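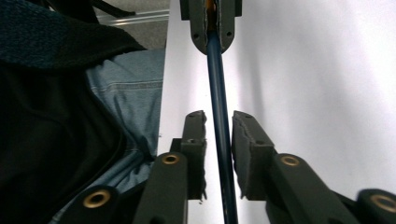
4.2 Fitting the rod to the bracket

Before starting, confirm that the Fallora bracket has been mounted as set out in Section 4.1, with its rounded end facing down.

1. Wipe the blue rod with a dry, lint-free cloth. Do not use solvents on the glossy finish.

2. Hold the rod upright below the bracket and line up its top end with the slot.

3. Raise the rod into the slot until it stops. Do not twist it during this step.

4. Check the rod from the front and from one side. It must hang straight.

5. Pull down gently on the rod. If it moves, remove it and repeat steps 2 to 4.

CAUTION: Do not strike the lower end of the rod to seat it. Damage caused in this way is not covered by the warranty.

NOTE: The two small holes in the face of the bracket must be kept free of paint and filler.

Replacement rods are supplied in a length of 400 mm under part number 42. For cleaning intervals, see page 39.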